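Kollow Board Hand
Shift-board writing arm for plants, depots and warehouses
By Vustell

Every workplace has a whiteboard, and every whiteboard has a person who got stuck with it. At the Engebretsen packing plant in Plestham that person was Yurani Villca, whose job title was line lead and whose job, for a good part of each morning, was copying numbers off a screen in her neatest capitals. The Kollow Board Hand takes the numbers from your scheduling software and puts them on the board with an ordinary dry-erase marker. 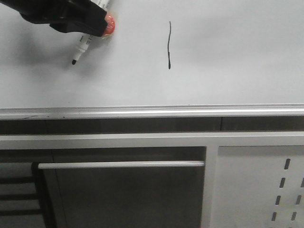

Marker in the gripper, one stroke on the board.

The Hand starts with plain strokes. Letters come after that, and they look like the work of a careful child with a ruler. Most crews find this easier to read than what they had. It does not dot anything with a heart, and it can't be talked into leaving a late truck off the list.

What you get
Arm and two-finger gripper
Wrist camera and fixed board camera
Control box and stop button
6 starter layouts (shift, dock, downtime, safety, cleaning, blank)
Setup visit, 2 days

What you supply
A whiteboard with a tray, screwed to something that doesn't wobble
Markers
A person who is allowed to overrule it
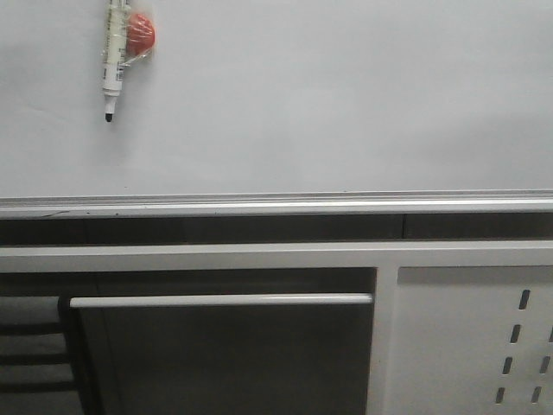 Clean board, marker tip down.

Price and delivery
The monthly lease is $1,281, with service included. Repair parts ship within 72 hours. The lease does not include erasing: we tried, the crews hated it, and people turn out to have strong feelings about when yesterday is over. Wiping the board stays a human job.

Notes from the floor 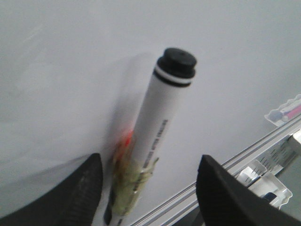
By Seija Suominen, Vustell customer training
Posted 1/11/20

I spent my first week at Plestham answering one question, which was who gets fired. The plant's answer was no one, and the lease says nothing about headcount either way. Yurani's mornings did change. She walks the line before start-up now, so she hears about the bad conveyor from the crew instead of reading about it in her own handwriting.

There were complaints. The night shift missed her notes in the margin ("fan is loud, ignore"), so we gave the bottom corner of the board back to the humans. The Hand keeps out of it. By March we hope to have the same option in every layout, including the safety one, where the margin notes may need some supervision.

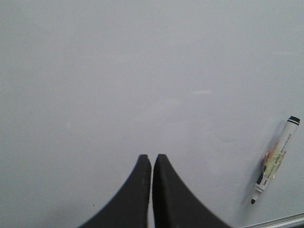
Can we still write on the board ourselves?
Any time the arm is parked. Press stop, write what you like, and press resume when you've stepped away. The Hand works around whatever you've put in the reserved corner.

To ask for a visit or a lease quote, contact Vustell sales and tell us the width of your board. Please measure it.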